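29 December 2023
By the Galo bench team

4. House rules for a shared table

I'll admit we didn't start with rules. We had a table, a box of toy kitchen bits and a lot of optimism, and over 400 runs later the Skekitz logs were a right mess (two people had even used different names for the same mug!). So in August we sat down and wrote some. 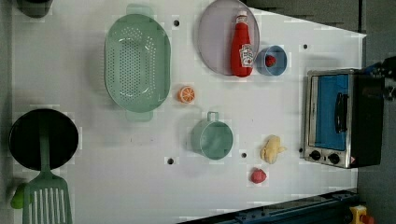

Figure 2. Tabletop with toy kitchen items and toaster oven.

Rule one is that hands stay off the table while the arm is powered, full stop. Rule two: whoever sets out the items writes the layout down before the run starts, and a bumped item stays where it landed until the run is logged. We also stop every 20 runs to check the bolts, which I grumbled about until Kasten, our sister lab, told us they do it every 7.

The Dondinex checklist covers most of this too, but it's long and I kept skipping pages, so ours fits on one side of paper. Section 5 has the wording.

2 comments

gripe_and_grip: Do you log the aborted runs as well?

benchmouse: Pinched rule two for our lab, cheers!

Shared 7 times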